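The Warden's Report

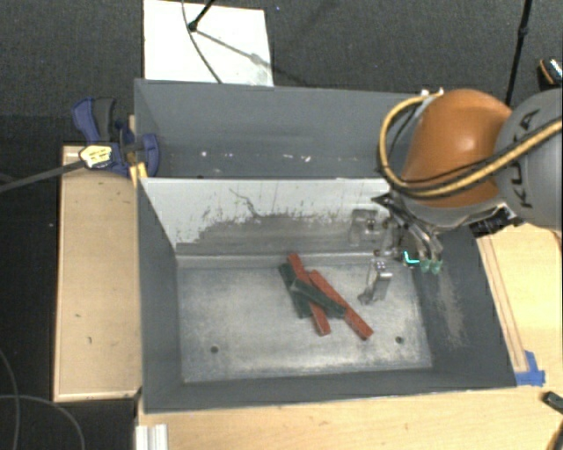
To the Board of the Griretti Refuge, in the matter of the wolf known as Sastis. The undersigned was directed on July 28, 2021, to determine whether the animal should be removed from the northern enclosure, following the complaint of Mr. Yannick Deschamps, who lives on the Jerkevside road and whose fence adjoins ours for 213 yards. Mr. Deschamps states that the wolf is a killer by nature and will one day prove it. I interviewed him in the feed room, where he preferred to remain standing. He laid his hand on the wall of a gray metal bin with a divider running its length, and looked down at the red and green blocks lying across one another on the scuffed floor of it. He said that a wolf's temper was the same sort of heap, and that a man could not shift one piece and be sure of the rest. I have entered the remark because he asked me to.

The facts are as follows. Sastis came to the refuge in March as a yearling, with an old break in the left foreleg. She has been in the care of one keeper, Eero Kemppainen, for the whole of her residence. She has bitten no person. She has been heard to growl on 4 occasions, each of which is entered in the keeper's log, and on each of which someone had entered the enclosure while she was eating.

The complaint concerns the night of the storm. At an hour not recorded, a spruce came down across the northern fence and opened it to the road. Mr. Deschamps was awakened by his dog, went out with a lantern, and found the wolf standing in his lane at a distance he gives as 40 feet. He states that she looked at him. He was asked what else she did. He considered the question for a considerable time and answered that she went on looking.

Mr. Kemppainen's statement is brief. He walked down the lane without a lead and without a rifle. He spoke to the animal in the voice he uses at feeding. She followed him through the gap, and he sat against the fallen trunk until daylight, with the wolf lying on the enclosure side of him. When I inquired whether he had been afraid, he said that he had been cold.

I visited the northern enclosure on my last evening. I had read 154 pages of testimony by then, and it seemed improper to rule on a creature I had seen only from the office window. She came out from under the trees and stopped well short of the wire. I am accustomed to being looked at by parties to a dispute, who generally want something of me. I could not find that she wanted anything. After some minutes she lay down with her bad leg stretched before her and went to sleep.

It is my finding that the animal has acted throughout as a wolf may be expected to act, and that this does not constitute grounds for removal. I recommend that the fence be rebuilt in steel, that the three nearest spruces be felled, and that Mr. Deschamps be compensated for the loss of his lantern, which he dropped.

I further report that Mr. Deschamps was at the wire when I left. He asked me whether she was always so quiet. I referred him to the keeper.

Respectfully submitted,
H. Tautahi, Warden of Inquiry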